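Office and Records Assistant (part-time), Hesov Translation and Language Services, Ikimmont

Posted 19 November 2020

We are a small translation company in the town of Ikimmont and we are looking for an office and records assistant to join us. The work is part-time, 13 hours in a week, and the contract goes until the end of June with a good chance to continue after it. Please read the whole text before you write to us. It is long, but many questions that we received the last time are answered in it.

Who we are

Hesov was started as a service for families who needed their papers translated: birth certificates, school reports, driving licenses, letters from the pension office. This is still the biggest part of what we do. Later we began to work also for companies. For Yüksel we translate the manuals and safety sheets of their kitchen equipment, and for Grollimex we translate the contracts with their growers and drivers. The company work pays for a good part of our rent, but the people who come up the stairs with an envelope in the hand are the reason why the office is open in the afternoon.

The office is led by Lilian Kariuki. She checks every certified translation before it leaves the house. Erasto Sang takes care of the company customers and of the invoices. The translators work mostly from their homes and come in when they have something to sign. You would work with Lilian and Erasto every day that you are here, and with the translators mostly by telephone and e-mail.

What the work is

The center of this position is paper. A certified translation is always connected to an original or to a copy of it, and we have to know at each moment where these are. You will receive the documents from the customer, write them into the register, give a receipt, make the copies and prepare the folder for the translator. When the translation comes back you put the parts together, you bring them to Lilian for the signature and the stamp, and you call the customer.

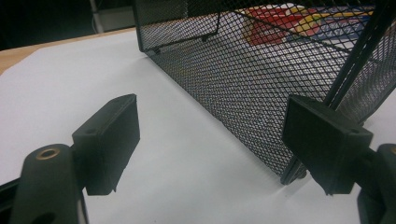
A normal afternoon begins with the mail. You open it, put the date stamp on each letter and sort it by customer. After this comes the telephone, which is busy for the first hour and then becomes quieter. In the quiet time there is filing. We have old files from the first years of the company which were never put in one system, and we would like that they are in order before the summer. You will get the time for this and you do not have to do it between two phone calls.

Other tasks which belong to the position:

Answering simple questions about prices and delivery times from our price list
Making appointments for customers who want to speak with a translator in person
Scanning the finished work and saving it under the right number
Ordering paper, envelopes, folders and ink
Going to the post office with registered mail
Helping Erasto to send the invoices at the end of the month
Keeping the waiting area and the reading shelf tidy

You will not translate. We say this clearly because many people apply with the hope to become a translator in this way. If you speak more languages it is very welcome and you will use them at the door and on the phone, but the translations are made by our sworn translators only.

What we expect from you

You should be exact. A wrong letter in a family name can cost a customer a whole month at a government office, and it has happened that a wedding had to be moved. We do not look for a person who never makes a mistake, but we do look for a person who reads a thing a second time and who comes to tell us when something is wrong.

You should be friendly with people who are nervous. Many of our customers come with papers about a divorce, a death or a residence permit. Some of them speak little English. They ask the same question again and they need a calm answer also the second time.

You should be able to keep things for yourself. Everything you read in this office stays in this office. You will sign a confidentiality agreement on your first day.

We also ask for:

Good spoken and written English
Basic knowledge of a text program and a spreadsheet
At least one other language at a level that is enough for a simple conversation
A finished school education, the kind of school is not important for us
Permission to work in the country

Experience in an office is useful but it is not a condition. The last person in this position came from a bakery and learned everything in the first weeks. A driving license is not needed. 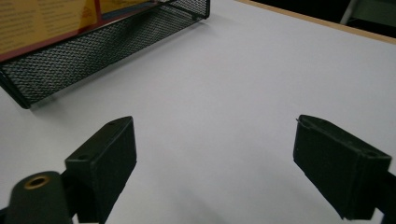 Hours and place

The 13 hours are divided over Monday, Tuesday and Thursday afternoon. The exact beginning can be discussed, for example if you have children in school or if you study. In the two weeks before the summer holiday there is usually more work, since everybody remembers then that the passport papers are not ready, and we may ask you for some extra hours. They are paid or given back as free time, as you prefer. We do not work in the evening and we do not call you at home.

The office is on the second floor. We are sorry to say that there is no elevator, and the paper deliveries have to be carried up. The bus stops in the same street. There is a place for bicycles in the yard, and parking on the street is free after lunch.

Because of the present health situation we receive customers by appointment only, one family at a time. There is a plastic screen at the reception desk, we open the windows between the visits, and everybody wears a mask in the common rooms. Part of the telephone work can be done from home if the rules should change again. The filing can of course only be done in the office.

What we offer

The position is paid by the hour, and the rate is the one for trained office staff also during the first two months, which are the trial period. We do not pay less while you are learning. You receive paid vacation and paid sick days according to the number of your hours. The company pays for your monthly bus ticket.

In the first two weeks you will never be alone in the office. Lilian will show you the register and the rules for certified documents, and Erasto will show you the numbering and the invoices. After this you will have one day in each month when we sit together with coffee and speak about what goes well and what does not. We have changed several things because of these talks, for example the receipts are now in two copies and the customers can pick up their papers during lunch.

If you want to improve your English or to begin with another language, you can take part in our evening course without payment. The course is given by one of our translators when there are enough people for a group.

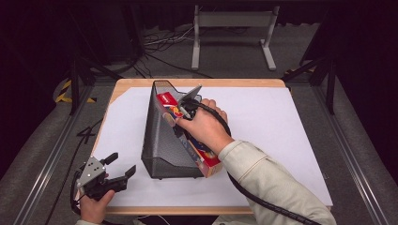 How to apply

Please send us one page about yourself and a simple list of your schools and your jobs. The page can be typed or written by hand. We would like to read why this work interests you, which languages you speak and how well, and from which date you could begin. Please do not send a photo and do not write your age or your family situation. We do not need certificates at this moment, and please never send us any originals by mail.

You can bring your application to the office in a closed envelope, send it by mail, or send it by e-mail as one single file. If you bring it in person, please use the mailbox downstairs, as we cannot let people in without an appointment. Write the words "Records assistant" on the envelope or in the subject line.

We will answer to everybody, also if the answer is no. The persons who we would like to meet will get a call from Lilian. The meeting takes less than one hour. In the first part we talk, and in the second part we give you a small task with a few invented documents which have to be sorted and written into a list. It is not done against the clock, and you may ask questions during the task. For the time of the meeting and of the task you are paid at the normal hourly rate, and we pay also your bus ticket.

If you have a disability or a health condition, please tell us what you need so that we can prepare the meeting. We know that the stairs are a difficulty. It is possible to hold the meeting in the community room on the ground floor of the neighbor house, and we can talk there also about which parts of the work could be done in another place.

Questions before the application

For questions about the tasks and the hours please ask for Lilian Kariuki. For questions about the contract and the payment please ask for Erasto Sang. Both of them can be reached on the office number in the morning – in the afternoon the line is for the customers and you would have to wait long.

We are not working with employment agencies for this position and we ask them kindly not to call.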